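**Re: [Takitz-swap] What do you all do with the small stuff?**

On July 17, 2022, a list member wrote:

> I'm clearing out ahead of the December swap and have hit the drawer with the bracelets and hair things in it. Do people sort these or just hand over a bag? Last year's bag came home with me unopened.

Hand over a bag and it will come home again. I speak as the owner of a bag that has been to the swap 2 times and is better traveled than I am.

My current method is to tip the lot out on the bed, on a bedspread I don't mind looking at for an hour, and put an open box in the middle. Bracelets go in the box once I've run a thumb along the string. Everything else waits its turn on the cloth, and the bed is out of service until I finish, so I do finish.
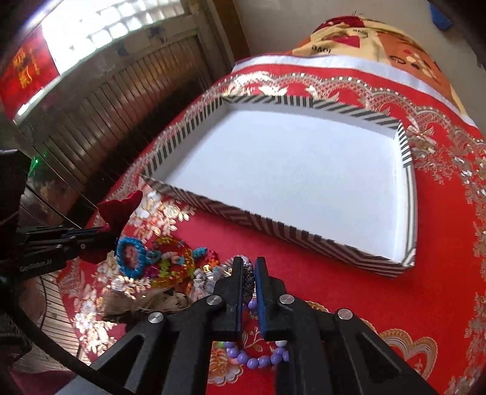
Beads are the easy part. A plain round-bead bracelet in one color finds a home in minutes, and so do the dark speckly ones, which go with anything. Sequined clips I keep together, as many colors as possible, and let the under-tens fight it out. Fuzzy hair ties go singly. Feathery or furry items I put at the bottom and hope.

Two warnings. Don't do this on a quilt with any loft to it – a small bead will go into a fold and you'll meet it again with your bare foot. And don't try the thing on while sorting. I lost most of an evening that way and came out of it with three bracelets I had been trying to get rid of.

If you want a box, I have a couple of shallow ones to spare and can drop them at the Hovo Street hall. They're sturdy enough, but no lids.

--
Takitz-swap list, message 2813
To leave the list, reply with "unsubscribe" in the subject line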